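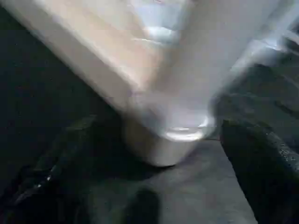

Robots at Grandpa's Old Job

My grandpa packed plumbing parts for a living. All day long he picked up pipes, checked them, put them in sacks and tied the sacks shut. He said his hands knew the job so well that his brain could go fishing! Now I write about work for kids, so this winter I went to Merkham, where a company called Wenis is teaching robots to handle the same sort of stuff.

What does "automation" mean?

It's a big word for letting a machine do a job that a person used to do. Your dishwasher is automation. So is the door at the supermarket that slides open when you walk up to it. A robot arm is a fancier kind, and it can be taught more than one job.

Is it hard for a robot to hold a pipe?

Harder than you'd think! You can grab a cup without looking much, because your fingers feel it. A robot has to work out where the thing is, how wide to open its gripper (that's its hand) and how hard to squeeze. Squeeze too little and the thing slips. Squeeze too much and, well, crunch. Some robots get a small camera right by the gripper, so they have a close-up view of whatever they're reaching for.

Long things are extra tricky. Try picking up a broom by one end and you'll feel it want to tip over. Two arms can help with that, the same way you'd use both your hands.
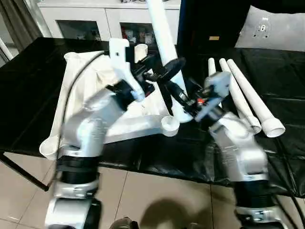 What happens to the people?

I asked this one a lot. The shop packs 400 sacks on a busy day, and there are still 8 people on the packing team, same as last July. But their days are different. They used to lift all day long, and lots of them had sore backs and wrists. Now some of them teach the robots, and some fix them when they get stuck (they get stuck plenty).

Not everybody likes it. One packer told me she misses chatting across the table, and another worries there won't be as many jobs later on. I think those are fair things to worry about, and grown-ups at every company should talk about them before the robots show up.

Try it yourself

Put on thick mittens and pick up a drinking straw. Now do it with one eye shut. Pretty tough, right? Write down how many tries it took you, then get a friend to have a go.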